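Speaker notes – "Keeping Warm Things Warm: Looking After Fleece, Wool and Down at Home"
Community room talk, February, 4 p.m. start

Opening (take your time, let people find seats)

Good afternoon, everyone, and thank you for coming out in this weather. My name is Fitriani Teoh, and for 33 years I have been washing, mending and generally fussing over other people's winter clothes. I started on the counter at Didura, back when it was a single shop with a steam press that hissed at you all morning, and I have never quite managed to leave the trade.

Ask for a show of hands: who has ruined a sweater in the wash? (Wait. It will be most of the room. Put your own hand up too.)

Mine was a green cardigan my aunt knitted. It went in a regular load with the towels, and I could have dressed a teddy bear in it afterward. I still have it in a drawer.

Part 1 – Fleece and anything fluffy

Start here, as it's what most people are wearing today. The fluffy kind of fleece is usually polyester, and it is tougher than it looks, but it hates heat. High heat in the dryer makes the little tufts stick together and go crunchy, and once that has happened you can brush all you like and it won't come back the way it was.
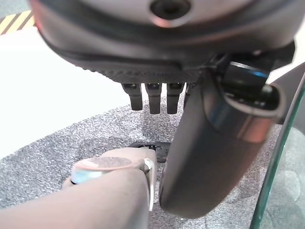
Fingers, palm side.

Cool water, gentle cycle, inside out, zipper closed. Go easy on the soap and skip fabric softener altogether. It coats the fibers and leaves them flat and a bit greasy to the touch. Hang it up or lay it over a rack and give it a good shake while it's still damp. I do mine before bed and it's generally ready by breakfast.

Tell the Shahram story here. Shahram Najafi brought in a jacket he had washed with softener every week for an entire winter, and he wanted to know why it had stopped keeping him warm. We rinsed it four times before the water ran clear! He was very good about it, and he still brings us pistachios.

Someone will ask about lint. Wash fleece with other fleece, never with towels, and clean the filter every time. A mesh bag helps as well.

Part 2 – Wool

Slow down in this part. People write things down.

Wool needs washing far less often than we think. Hang it somewhere airy overnight and most smells will be gone by morning. When you do wash it, use your hands and a basin of cool water, and press the suds through gently, the way you'd press out a sponge. No rubbing and no wringing.

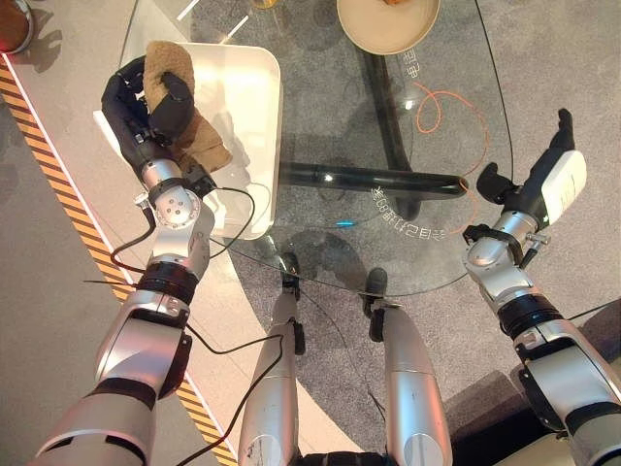

Then comes the towel trick, which I learned from Sekar Ismail in my first month and have used ever since. Lay the sweater flat on a clean towel, roll the whole thing up like a jelly roll, and kneel on it. Unroll it, ease the sweater back to its proper shape, and dry it flat on a fresh towel, well away from the radiator.

Moths: pass the cedar blocks around now and let people smell them. Cedar is pleasant, but it fades, and it won't do a thing about eggs that are already there. A clean sweater in a sealed bag is your best friend. If you suspect moths, put the bagged sweater in the freezer for a good two weeks before you store it.

Part 3 – Down

Keep this short if we're running late. Down wants a large machine, an extra rinse and a great deal of patience. Dry it on low with a couple of clean tennis balls, and keep stopping to break up the clumps with your fingers. It will smell like a wet duck for a while – please don't panic. If you can still feel lumps, it is still damp inside, so back in it goes.

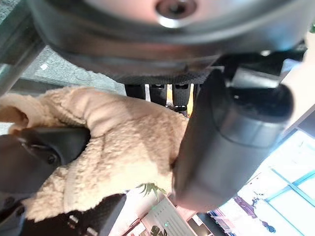

Questions and tea

Leave 15 minutes. Hidayah Ngui has the sign-up sheet for the mending table, and Panagiotis is looking after the tea. Remind people that they can bring up whatever they're wearing and we'll read the care label together.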